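Lining paper or brown kraft paper on a craft table?

follard_65
Posted 30 April 2023
We run a Sunday model and card-making group in the hall at Plondholm. The tables belong to the hall and we've been told to keep glue and paint off them. Up to now we've used old wallpaper lining, but it tears as soon as it gets damp. Has anyone gone over to brown paper on a roll? Dromeck do a 100 metre roll and I'm tempted.

hamgluepot
We switched last September. Much better. Get the heavier one if you can, the thin stuff wrinkles under PVA.

tansy_m
I'd go the other way. Oilcloth, wipe it down, done. We've had ours for years and paper is just money in the bin every week.

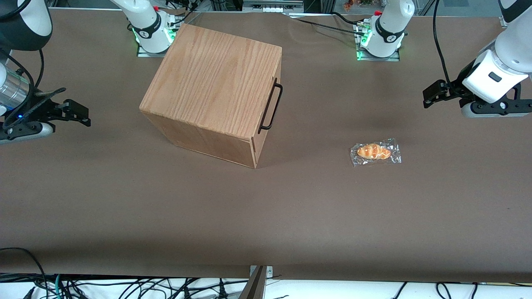 follard_65
Oilcloth slides about on our tables and the cutting mats slide with it. I'm after a covering that lies flat from one end to the other. The matt brown paper in the photo is the sort of finish I mean, smooth and with no shine to it, so you can find a dropped bit of white card under the strip lights. Ours would be taped underneath at both ends.

old_biscuit
Don't tape to varnish. We did that at Ham and took a strip off the top, and the hall charged us 65 pounds. Use clips.

hamgluepot
Masking tape is fine if you take it off the same day.

old_biscuit
It was masking tape.

tansy_m
Clips work on oilcloth as well, for what it's worth. Ours cost 25 pounds for two tables.

follard_65
Clips it is then. I'll order one roll and see how many weeks we get out of it. Does the Dromeck one come with a cutter or is that extra?

hamgluepot
Extra. Just use scissors.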